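Section 8. Setting up the Birell shelf unit

Read all of it first. Takes one evening, two if you're on your own. Written by Tracey Holroyd for the flats at Parsons Court, so wall types are the ones we have here. If you live elsewhere check your own walls.

Before you start

You need: cross-head screwdriver, spirit level, pencil, tape measure, drill with a masonry bit, a rubber mallet if you can borrow one. An old blanket for the floor. The little key in the bag is fine for the cam bolts, no good for anything else.

Open the long box first. The short box has only the back panel and the feet. Fittings are in a bag taped inside the long box, on the underside of a shelf, easy to throw out with the card. Order code for a spare bag is 2825, ask at the desk.

CAUTION: uprights are heavy and the edges chip. Don't stand them on bare tile.

8.1 Frame

1. Blanket down. Lay both uprights on it, drilled side up, feet end towards you.

2. Screw the cam bolts into the outer holes. Stop when the collar touches. Any further and you strip the hole, and there's no fix for that apart from filler and patience.

3. Push the wooden dowels into the holes next to the bolts. Tight ones, tap with the mallet. Loose ones, a dab of glue.

4. Fit the bottom shelf to the left upright. Plain edge to the back, finished edge to the front. Check this twice. Most of the calls we get are about step 4.

5. Same for the top shelf and the fixed middle one.

6. Lower the right upright on to the dowels. Second pair of hands here if possible. Turn each cam clockwise until it bites, half a turn is normally plenty.

Note: if a cam spins and never bites, the bolt isn't in far enough. Back the cam off, lift the upright, give the bolt one more turn.

8.2 Back panel

1. Frame face down on the blanket.

2. Measure corner to corner, both ways. The two figures must match. If not, push the long corner in until they do.

3. Slide the panel down the groove from the top. It will stick halfway. Wiggle, dont force.

4. Pins along the bottom edge only, a hand's width apart. The older sheet says pin all four sides, ignore that.

8.3 Standing it up

1. Screw the feet in all the way, then out two turns.

2. Two people. One at the top, one with a foot against the base. Walk it up slowly.

3. Level on the middle shelf, front to back and then side to side. Adjust the feet, not the floor with bits of card.

CAUTION: no shelves loaded and no children near until 8.4 is done. An unfixed unit will tip.

8.4 Fixing to the wall

Outside walls are brick behind plaster. Inside walls are plasterboard, you need the wide plugs (Postulach, the grey packet) and preferably a stud. Kitchen side has pipes in it. Don't drill the kitchen side at all.

1. Hold the bracket against the wall, flush with the top shelf. Mark through both holes.

2. Move the unit out of the way. Drill 32 mm deep. Tape round the bit at that depth saves measuring.

3. Hoover the dust out of the hole. Plug in flush.

4. Unit back, bracket on, screws in by hand. Then tighten. Stop if the plaster starts to crack.

5. Pull the top shelf firmly towards you. No movement wanted. If it moves, start agian with longer screws.

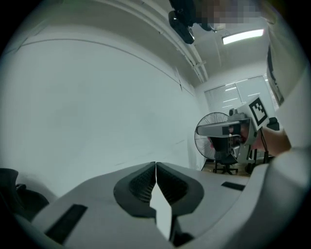 8.5 Loose shelves and loading

1. Four pegs a shelf, all at the same height. Count up from the bottom hole, it's easier than counting down.

2. Heavy things low. Box files, tins, the sewing machine.

3. Limit is 11 kg on a loose shelf, more on the bottom one. Spread the weight out to the ends.

4. Leave a gap at the top if the unit is over a radiator. Better still, don't put it over a radiator.

Doors (Cirnik pair, sold seperately) go on last. Hinges clip in, top one first. To raise or drop a door use the back screw, to close the gap in the middle use the front one. Small turns.

8.6 Aftercare

Damp cloth, no polish. Tighten the cams after a month and again in February when the heating has been on a while. Check the wall bracket at the same time.

Missing parts: desk, ground floor, bring the order code and the sticker off the long box. Keep the sticker. No sticker, no parts.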